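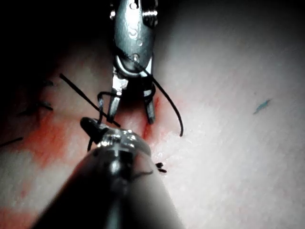 Teaching a machine to tie a knot

Most of the failures happen in under a second, according to Latifa Kabbaj. The loop is on the grasper, the jaws are open, the other instrument has the strand, and then the loop slides off before the jaws reach the tail.

"People assume the needle is the hard part," she said. "For us it was thread. A needle keeps its shape. Thread has a new shape every time you look at it."

Kabbaj leads the suturing work in the Durow project, which trains a two-armed surgical robot on recorded demonstrations by human operators. The group collected 3,354 knot-tying demonstrations on synthetic tissue pads and kept 2,934 of them for training. The rest were discarded, mostly for dropped frames or mismatched clocks between the arm logs and the video.

Failed throws were not grounds for removal. "If the operator dropped the loop and picked it up again, we kept that," Kabbaj said. "The policy has to see a recovery somewhere."

The method differs from the group's earlier system, Tullar, in where it looks. Tullar used a fixed overhead view and tried to reconstruct the full path of the thread in three dimensions before planning each move. Black suture crossing itself near a polished metal jaw gave it trouble. Reflections were read as thread, and crossings were assigned the wrong order.

Durow drops the reconstruction step. It takes views from cameras at the instrument wrists and predicts a short sequence of motions for both arms directly.

Armindo Caldeira, who wrote the control code, was sceptical at first. "I wanted a model of the thread I could inspect," he said. "I still want one. But the wrist view sees the crossing from close up, and the numbers were better."

In the final test the robot made 40 attempts on pads it had not been trained on. Caldeira would not give a success rate while the paper is under review. He did say that 2 attempts ended with a torn pad, both from excess tension on the final throw.

Force is the next item. The current system has no direct measure of tension and infers it from how the tissue moves in the video. Caldeira is fitting a strain sensor to one instrument shaft and expects data by December.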